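Part-time laundry and linen assistant - Tisgate Guest House

We are looking for someone to join our small housekeeping team, 16 hours a week, over four mornings. The post is permanent and starts as soon as we find the right person.

You will sort, wash, dry and fold bedding and towels for 28 rooms, mend small tears, and keep the linen store in order. Guests staying longer than a week can hand in their own clothes and blankets, and these must go back to the right room. In October, when the walking groups come, we may ask for extra hours - these are paid at the same rate.

Experience is useful but we will train you. You need to be able to stand for most of a shift and lift full bags. Meals on shift are free and there is staff parking behind the Nalier Road entrance.

To apply, send a short letter and the name of one referee to Ieva Krūmiņa, Housekeeping Manager, quoting reference 2474.

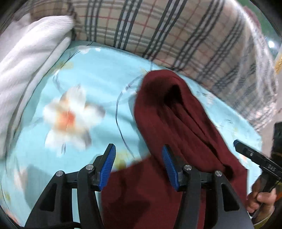 Applicants we would like to meet will be invited for a short talk and a paid trial morning. Please say in your letter which mornings you can't work.

Last updated: May 6, 2025

Contact us | © Tisgate Guest House, Trurau | Back to top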